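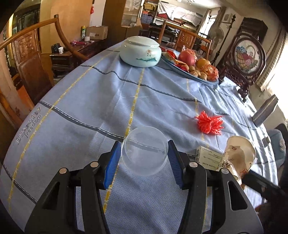 Frosted plastic container on a blue-grey tablecloth.

1/ Notes on fitting ultrasonic level sensors to storage silos and tanks. I have spent most of October on the Purnitz site replacing float switches and two elderly capacitance probes, and I keep answering the same questions by email. Long thread. Mute as needed.

2/ The job: 26 vessels, a mix of upright steel tanks holding process water and dilute caustic, and hopper-bottomed silos holding plastic pellets. Old system gave high and low contacts only. The operators wanted a continuous reading in the control room and a contents figure in litres or kilograms.

3/ Sensor chosen for the water tanks: Statness two-wire ultrasonic, 4–20 mA with HART, loop powered. For the pellets we used the Hernerer radar head. More on why further down, but the short version is dust.

4/ Start with the blanking distance. Every ultrasonic head has a dead zone in front of the face where it is still ringing from its own pulse and cannot hear the echo. On the units we fitted it is 384 mm. Any liquid inside that distance reads as garbage, or worse, reads as a plausible level from a second bounce.

5/ So if your tank overflows at 200 mm below the roof, you cannot put the sensor flush with the roof. Raise it on a standpipe. Then the standpipe becomes your next problem.

6/ Standpipe rules I work to: bore as wide as you can get, length as short as you can get, inside weld ground smooth, bottom end cut at 45 degrees and deburred. A rough weld halfway down will give you a fixed echo that never moves. Four of the nozzles at Purnitz had one.

7/ You can map out a fixed echo in software. All the decent heads let you record a false echo profile with the tank empty and subtract it. Do this with the tank properly empty. We did tank 9 with a heel of caustic in the bottom and the head learned to ignore the real surface at low level. Had to go back.

8/ Beam angle. The data sheet gives a half-power figure and people take it as the edge of the beam. There is still plenty of energy outside it. Ladders, fill pipes, agitator shafts and heating coils all answer back if they are near enough.

9/ Placement for a round tank with a domed roof: do not use the centre. The dome focuses multiple reflections there. Halfway between the centre and the wall is usually fine, clear of the fill stream. For a flat roof the centre is less of a worry, but I still avoid it out of habit.

10/ Temperature. Speed of sound in air changes by 0.17 per cent per degree C near room temperature. The heads have a built-in temperature sensor and correct for it, but it measures the temperature of the head. South-facing tank, dark sensor housing, cool liquid: the head reads warmer than the air column and your level drifts through the afternoon.

11/ Cure for that is a sunshade. A bent piece of stainless sheet on two standoffs. The drift on tank 3 dropped from 22 mm to 5 mm over a day. If you need better than that, run a separate temperature probe into the vapour space, or don't use ultrasonic.

12/ Vapour is a different matter. Compensation assumes air. Solvent vapour has a different speed of sound, and a layered mix of the two has no single value at all. I won't fit ultrasonic on solvents and I'd ask hard questions of anyone who offers to.

13/ Foam. Thin, wet foam often reflects well enough and you read the top of the foam. Dry, deep foam absorbs the pulse and you get loss of echo. Set the loss-of-echo action deliberately. The default on the Statness head is hold last value, and a level that holds steady on a filling tank is a bad thing to show an operator.

14/ Ours are set to drive to 21 mA after a 60 second delay. The PLC treats anything over 20.5 as a fault, raises an alarm and closes the fill valve. The delay rides through a splash or a short burst of foam during a transfer.

15/ Keep an independent high level switch. The contents gauge is for contents. The overfill trip should be a separate device on a separate input, with a separate cable if you can manage it. We kept the float switches for this on every liquid tank and fitted new cable glands.

16/ Pellet silos. We tried one ultrasonic head on silo 2 as a trial. It was fine standing still. During a pneumatic fill it lost the echo within seconds and stayed lost until the dust had settled. Hence radar.

17/ With solids, also remember that the surface is a cone. Filling from the centre gives you a peak, drawing off gives you a crater. A single point reading is the height at one place. Aim the head at a spot between the wall and the middle and accept that the kilogram figure is an estimate.

18/ Calibration of silo 2 against the weighbridge, three deliveries: worst difference was 194 kg, with the silo a little over half full. Operations were happy with that. It is a stock figure, they don't invoice from it.

19/ Wiring. Total cable pulled was 1,699 m, screened twisted pair, screen earthed at the panel end only. Check the loop voltage at 20 mA with the longest run and the display in circuit. We had one loop that worked up to 17 mA and then sagged. The barrier was eating the headroom.

20/ Keep the sensor cable out of the tray with the variable speed drive outputs. The previous contractor had laid everything together. Noise on the reading tracked pump speed so neatly that the operators had been using it as a pump indicator.

21/ Strapping tables. For a plain upright cylinder the conversion is linear and the head can do it. For the horizontal tanks at the Maldonado depot, which is the next job, put the table in the PLC where somebody can find it, and send raw level over the loop. Two places doing linearisation is how you get it done twice.

22/ Paperwork I leave behind for each vessel: empty distance, span, blanking distance, echo profile screenshot with the tank empty and again at half, damping, fault action, and a sketch of the nozzle with dimensions. One sheet each, copy inside the panel door.

23/ Maldonado has a vessel with an agitator that runs all the time and a nozzle directly over the blades. I'm leaning towards a radar head in a stilling tube for that one. Will add to this thread when it's in.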